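How to pack for your first helicopter transfer

I've done the hop from Storolthorpe out to the Ilberg platform more times than I can remember, and I still see first-timers turn up with a giant suitcase. So, a quick how-to!

Start with the bag. Get a soft one, no wheels, and weigh it at home (bathroom scale is fine).

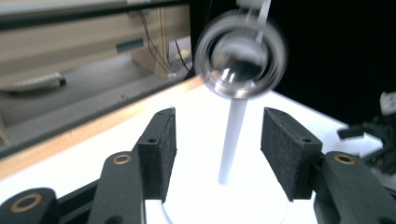 Next, pull out your lighter, any spray cans and loose batteries. Check-in will take them off you anyway, and it holds up the line. Put your ID and training card in a pocket you can reach, then eat something plain an hour before.
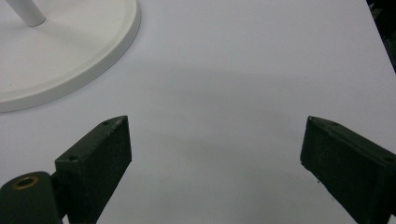

Once you're in the survival suit, do the zipper all the way up and ask someone to check your neck seal. Joni Aaltonen at the Oksanen desk does mine, and she's fussy about it, bless her. Leave your book in the bag – you can't hold it in those gloves! We usually cruise at 3,000 feet, so grab a window seat if you're offered one.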